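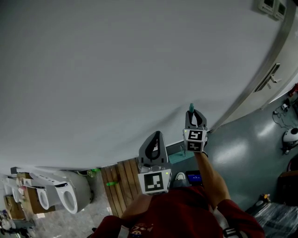
Project report, automation elective, group 4
23 June 2026

What we reviewed

The Plollex hand-held gripper kit, rented from Zudanden for the June block. You get two grippers, a charger, a case, mounts and an account for their upload software (called Jin). You hold one gripper in each hand, do a task, and the recording goes to Jin, which turns it into motion data a robot arm can be trained on. No arm needed on your side. We wanted to know if a class like ours could use it without a technician.

Setup

Faster than expected. Case to first recording in 18 minutes, most of that was updating Jin. The markers on the white blocks have to stay clean and facing out, we got tracking errors every time a thumb went over one. Manual mentions this on page 12, should be on page 1.

Pairing left and right is confusing. Both units look the same until they're paired and we swapped them twice. Put tape on one. Green light means ready, but Jin can still say "not ready" for a while after. Go with Jin.

Tests

Done in the storage and fixture area at the Zeltville building, concrete floor, lots of stuff around. Task was pick up a small part, carry it, set it down. Small cylinders, plastic fittings, short offcuts of tube.

Cylinders: good. The fingers close square and hold them right at the tip.
Fittings: ok, the odd shapes turn in the fingers if you grab too fast.
Tube: worst one. Rolls away, then you chase it and the recording is no use.

We kept 19 recordings that Jin accepted. Rejected ones were nearly all covered markers or walking to close to the shiny part of the floor. We think reflections but didnt test that separately, ran out of time.

Comfort

Heavy in the wrist after a while. Fine for short sets with breaks. Trigger spring is stiff, smaller hands had trouble holding it shut for the whole carry.

Cost

Deposit was 2,000 dollars and the department covered it. Big problem if a student group had to pay that alone. Support answered by email the next day, clear answers, no complaints there.

Would we rent it again

Yes, for one block, not the whole semester. Good for learning what training data looks like and how easy it is to record bad data. Bad points are pairing, weight, deposit.

Still to do

- repeat the tube test on a mat
- floor reflection test, same task, lights off and on
- ask Zudanden about a softer trigger spring
- export the Jin files before the account closes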